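# Rarnov hand-held gripper kit: gallery

This page is for people who have asked what the Rarnov kit is like to use before they book a trial or place an order. It covers the full wearable set: two hand-held grippers with marker cubes, the head-mounted camera and the back-worn unit, together with the Mokgate software that turns a session into clips you can train on.

The text was written by Milagros Saludo, who runs our trial days, with notes on the hardware from Santeri Ojala. Page last changed 26 Jan 2020.

If you have used the older Lagman grippers, most of what follows will be familiar. The main changes are the inner pads, the strap on the back unit and the way the cubes fix to the body. Older Lagman fingers don't fit the Rarnov body, and we no longer sell an adaptor.

## The fabric and coat stand task

Nearly every buyer asks about cloth. Boxes and bottles keep their shape when you close on them, and a good operator picks them up well within the first quarter of an hour. Cloth folds, slides and hides its own edges, so it tells you much more about a gripper. For this set we used a navy fabric item and an ordinary wooden coat stand.

The operator works with both grippers at once. One takes the weight while the other finds a strap, a loop or a free edge. New operators tend to close too hard and too early. We ask them to bring the fingers in slowly until both pads are touching, then lift.

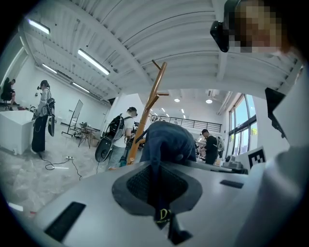 *Navy fabric at the gripper, strap hanging down through the opening, with the coat stand behind.*

The wide view from the gripper camera takes a little getting used to. Straight lines bend towards the edges and the ceiling takes up a good part of the picture. Mokgate can flatten it for you, but most of our customers leave it alone and train on the curved version. Santeri's advice is to pick one and stay with it for the whole project. Mixing the two in one set gives poor results and is hard to spot later.

The marker plates and cubes should be wiped before each session with a dry cloth. Don't use spray cleaner on them. The printing is tough enough for daily handling but it will go shiny, and a shiny marker is lost under strong window light.

## Working with both hands

The head camera sees what the operator sees, or close to it. It gives the wider view of the job: where the stand is, which hand is leading and what each gripper is reaching for. The gripper cameras fill in the close work.

Both cubes need to be in the head view for as much of the clip as possible. Short gaps are fine and Mokgate will fill them. Long gaps are marked in the log and you can choose to keep or drop the clip. The most common cause is an operator who drops one hand to their side while the other does the work. Tell people to keep both arms forward, even when one has nothing to do.

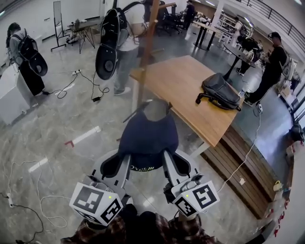 *Both grippers forward with the fabric between them, and a green light showing near each cube.*

Sleeves are not a problem so long as the cuff stays clear of the trigger. Long loose cuffs should be rolled back or held with a band. We have had operators in coats, in overalls and once in a dressing gown, and the tracking was the same for all of them.

The back unit adjusts at the shoulder and the waist. Set the waist first. If the shoulder straps are carrying all the load the operator will be tired well before lunch, and tired operators make slow, uneven clips. We suggest a break every 12 clips on cloth tasks, or every 14 on simpler ones.

## What comes in the case

- Left and right gripper, with pads fitted
- Marker cubes, one for each gripper
- Head-mounted camera with strap
- Back unit with shoulder and waist straps
- Charger and mains lead
- Spare pads, 2 pairs
- Printed quick-start sheet
- One year of Mokgate, for a single site

The case does not include any task objects. Clinasex, who supply our cases, can cut the foam with extra room for your own items if you ask when ordering. It adds a few days to delivery.

## Price and trials

The kit is £1598 before VAT. That is for one operator. Extra Mokgate sites are priced separately, and existing Lagman owners should write to us first, as we take some older parts in exchange.

A trial day takes place at your site or ours. You bring the task, we bring the kit, and you keep every clip recorded on the day whether or not you buy. Milagros will ask for a short note on the task beforehand — a couple of sentences is enough — and for a rough idea of the floor space. A stand or table you can walk right round is best. Several people can record in one room, but give each operator clear space to turn.

Trial dates are open until July. Schools and university groups can share a day between two departments.

## Known limits

Santeri keeps this list and it is changed whenever something is fixed.

- Thin, slippery cloth such as lining fabric can slide out of the standard pads. A softer pad is being tested.
- Very heavy coats are too much for one gripper. Use both.
- Direct sun on a cube can break the tracking for a moment. Turn the task, or lower a blind.
- The head strap has one size. It goes over a cap without trouble but is loose on small heads. A second size is planned.
- Battery life on the back unit is almost four hours with all cameras running, and less in a cold room.
- Mokgate does not yet export left and right hands as separate files.

Repairs are done by us and normally go back out within the week. Please send the whole gripper, with its cube, even if only the finger is damaged, as the pair has to be checked together. Put a note in the case saying what happened and who we should ring.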